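**Big water jugs in the office — floor stand or keep them up on the ledge??**

**gonmont_34**
ok so we switched to the 19L jugs last June and I still dont know where to put the thing. Elis wants a low stand on the floor near the windows. I think its in the way of the chairs. Opinions?

---

**nruddock**
Floor stand. Always. Full jug is 19 kilos plus the plastic, you dont want that up on a ledge.

---

**dallex64**
disagree. Low stand = everybody bending over all day. We had one at Craddock and people just quit using it, went back to little bottles.

---

**nruddock**
Then get a taller stand?? Not a reason to lift that kind of weight to window height. My back says no.

---

**gonmont_34**
can't drill anything here, its a rental. And what about sun, ours would be right by the glass

---

**brornow_j**
Sun is the real problem imo. Algae. Seen it go green in a jug that sat by a south window over a long weekend. Put a towel over it or move it to an inside wall.

---

**dallex64**
algae in sealed water — really? never had it, 100 jugs in at least

---

**brornow_j**
Not sealed once you open it. Your windows probly face north.

---

**gonmont_34**
ours are north-ish I think. Leaning floor stand then, sorry dallex. Will make Elis tape down the cables by the chair first, somebody is going to trip carrying a full one.

---

**nruddock**
good. Also wipe the neck before you open it, everyone skips that. Pic of the spot?

---

**gonmont_34**
ok

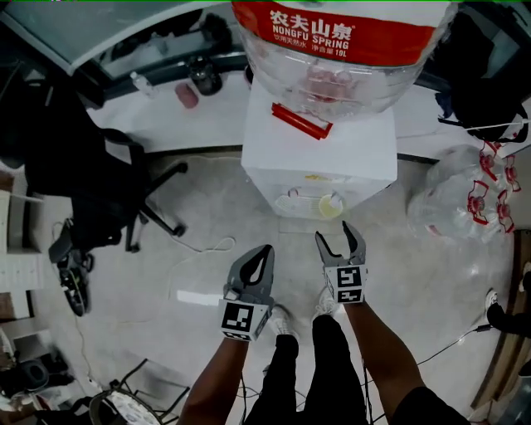 *the 19L on the white stand, ledge and chair behind/left*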